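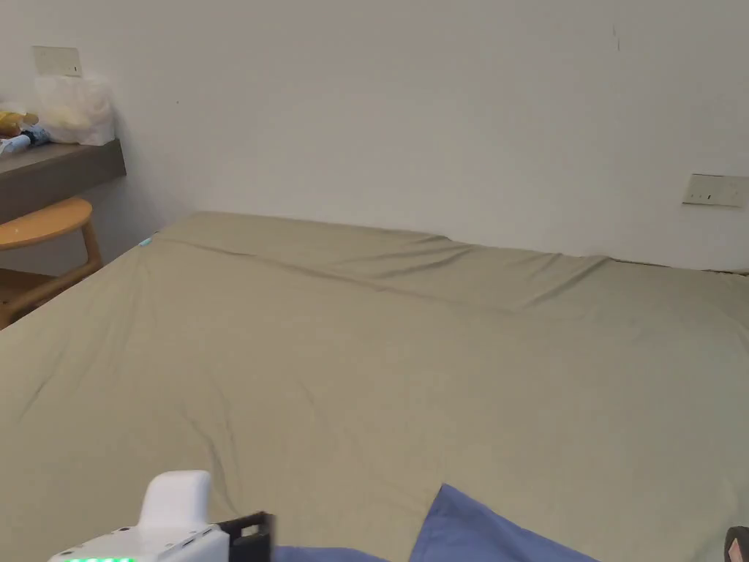
Dumau kit owners, bed making results?

marlow_k
Two weeks in with the Dumau handheld kit and I'm having a blast! I'm recording bedding tasks for our Jara arm, and we're up to 452 clips. Green LEDs are easy to read even with my head down over the mattress. Khaki fitted sheet, blue cloth on top, great contrast.

tinbucket
How's the grip on thin cotton? My Stanix jaws kept sliding off hems.

marlow_k
Way better than I expected. I pinch a fold and lift, no slipping so far.

overpass9
Have to disagree. At $905 I want softer pads in the box. Mine left marks on a pillowcase, and the Clinix set is lighter.

marlow_k
Fair on the pads! Lighter, sure, but I got 12 minutes out of the Clinix before my wrist complained. The handle shape matters more to me.

tinbucket
Do you smooth the far edge by the wall first? That ridge always wrecks my clips.

marlow_k
Nope, I leave it. The arm has to learn ridges too.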